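Chamado 1.541 – Perda de rastreamento no dispositivo direito durante tarefas com tira de tecido
Projeto: Pistine
Estação: bancada de teleoperação, tampo de madeira clara
Aberto em: 20 de maio de 2023
Prioridade: alta (envolve parada de segurança)
Situação: resolvido, em observação
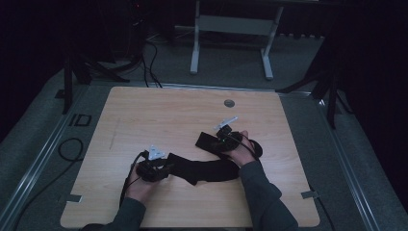
Descrição do problema

Pessoal, este é um daqueles defeitos que dá gosto de investigar! Durante as sessões com a tira preta de tecido, a pose do dispositivo da mão direita dá um salto repentino e volta sozinha. O esquerdo segue perfeito, com a trajetória lisa do começo ao fim. No direito, a curva vai bem por um bom tempo e de repente aparece um dente enorme, como se a mão tivesse se teletransportado para o outro lado do tampo e voltado.

Em gravação isso já estraga o episódio. O que nos fez subir a prioridade foi outra coisa: ontem, na reprodução da trajetória no braço Vondeck, o salto passou pelo filtro e virou comando. O braço arrancou de lado, o limitador de velocidade atuou e o controlador entrou em parada protetiva. Não havia ninguém dentro da área, a garra estava vazia e nada quebrou. Mesmo assim, movimento não comandado é movimento não comandado, e a reprodução ficou bloqueada até o fechamento deste chamado.

Ambiente

Captura: servidor Kun, configuração padrão da estação
Braço de reprodução: Vondeck, em célula separada
Software de gravação e filtragem: Vavance, ramo estável
Tarefa: esticar, dobrar e soltar a tira, duas mãos
Marcadores: um branco de três pontas no dispositivo esquerdo, um branco alongado no direito

Como reproduzir

1. Iniciar a captura com os dois dispositivos parados sobre o tampo.
2. Pegar a tira com as duas mãos e mantê-la levemente esticada, com o meio encostando na madeira.
3. Girar o punho direito para dentro, como quem começa uma dobra.
4. Olhar a curva de orientação do direito. O salto vem perto do fim do giro.

Com o punho reto, não conseguimos provocar a falha nem uma única vez. Com o giro, ela aparece quase sempre. Adoro quando o defeito colabora assim!

Registro de investigação

Primeira anotação

Começamos pelo suspeito mais fácil, a alimentação. O LED verde do dispositivo direito continua aceso durante o salto, e o registro do Kun não mostra reinício nem reconexão. A contagem de pacotes também fecha. Alimentação descartada, comunicação quase descartada.

Segunda anotação

Cabo. O do direito faz uma volta pelas costas da mão, e a teoria era boa: no giro do punho a volta aperta, puxa o conector e pronto. Trocamos o cabo por um novo, refizemos a volta com mais folga e repetimos o teste. Salto idêntico. Trocamos os cabos entre os dois lados, e o esquerdo continuou ótimo com o cabo "ruim". Foi uma pena, porque eu já estava com a etiqueta de descarte na mão.

Mantivemos a folga maior assim mesmo. O operador disse que o punho ficou bem mais solto.

Terceira anotação

Reflexo. A estação tem trilhos metálicos prateados em volta do tampo, e metal brilhante dentro do volume de captura sempre merece desconfiança. Cobrimos os trilhos com fita fosca e gravamos de novo. Os pontos espúrios na nuvem bruta diminuíram bastante (ótima notícia por si só), mas o salto continuou exatamente no mesmo ângulo.

Isso foi uma pista e tanto. Reflexo depende da posição da mão no volume, e o nosso defeito só se importava com a orientação. Levamos a mão para os quatro cantos do tampo e o resultado não mudou.

Quarta anotação

Aqui ficou divertido. Trocamos os marcadores de lado: o de três pontas foi para a mão direita e o alongado foi para a esquerda. Recalibramos, repetimos o giro e... o salto mudou de mão! O direito ficou liso e o esquerdo passou a dar o dente na curva.

Portanto, o problema acompanha o marcador alongado. Dispositivo, cabo, porta e posição no servidor estão todos inocentados.

Quinta anotação

Abrimos a definição do corpo rígido do marcador alongado no Kun. O formato é quase uma barra, com os pontos muito próximos de uma linha. Quando o punho gira e um dos pontos fica encoberto, os que restam admitem duas soluções quase iguais: a correta e uma espelhada. O resolvedor escolhe a errada por alguns quadros, o ponto escondido reaparece e a pose volta ao lugar. É o nosso teletransporte.

E a tira? Ela piora tudo. Quando a ponta do tecido se levanta junto do dispositivo direito, pode tapar justamente o ponto que desempata as duas soluções. Refizemos o giro de mãos vazias e o salto ficou bem mais raro. Com a tira, voltou na hora. Por isso a falha nunca tinha sido relatada nas tarefas com peças rígidas.

Sexta anotação

Faltava entender por que o filtro do Vavance deixou passar. O filtro de posição estava ligado, com o limite correto. O de orientação estava desligado na configuração desta estação desde outubro, quando alguém o desativou para gravar movimentos rápidos de punho e a alteração acabou salva no perfil. A solução espelhada mexe pouco na posição do marcador e muito na orientação. Como a ponta da garra fica deslocada em relação ao marcador, o erro de ângulo vira um deslocamento grande lá na frente. O braço obedeceu direitinho ao que recebeu.

Causa

Marcador com geometria quase simétrica, encoberto em parte pelo tecido durante o giro do punho, somado ao filtro de orientação desligado no perfil da estação.

Correção aplicada

– Marcador alongado substituído por um de três pontas, com braços de comprimentos diferentes dos do marcador esquerdo, para que o servidor não confunda um com o outro.
– Corpo rígido redefinido e calibração refeita nos dois lados.
– Filtro de orientação religado. O perfil da estação agora é somente leitura, e mudanças temporárias valem até o fim da sessão.
– Nova checagem antes da reprodução: se a orientação variar mais de 70 graus entre dois quadros, a trajetória é recusada por inteiro e o arquivo vai para revisão.
– Fita fosca mantida nos trilhos. Não era a causa, mas a nuvem de pontos ficou linda.

Verificação

Rodamos 1.000 giros de punho com a tira, alternando esticada e frouxa, e nenhum salto apareceu na pose do direito. Depois forçamos a situação, tapando pontos do marcador de propósito com a própria tira. Nesse caso o servidor perde o corpo rígido e declara a perda, em vez de inventar uma pose. É o comportamento que queremos!

Também injetamos a trajetória defeituosa original no novo verificador. Foi recusada antes de chegar ao controlador. Em seguida reproduzimos uma gravação boa no Vondeck, com velocidade reduzida e a mão no botão de emergência, e o braço acompanhou tudo sem nenhuma parada.

Reprodução liberada, com velocidade reduzida durante o período de observação.

Para quem for gravar nesta estação

Confiram o perfil carregado antes de começar: o filtro de orientação deve aparecer como ativo. Se a curva de orientação der um dente, mesmo pequeno, parem a sessão e anexem o arquivo bruto a este chamado – o filtrado não serve, porque esconde o que precisamos ver. Não reproduzam no braço nada gravado com o marcador antigo sem passar antes pelo verificador.

Pendências

Repassar o acervo de gravações com tecido pelo verificador e marcar os episódios afetados. A primeira leva já está na fila.

Conferir se as outras estações do Pistine usam o mesmo modelo alongado. Se usarem, abrir um chamado por estação e citar este número.

Pedir à equipe do Vavance um aviso visível na tela quando algum filtro estiver desligado. O texto do pedido está pronto e segue hoje.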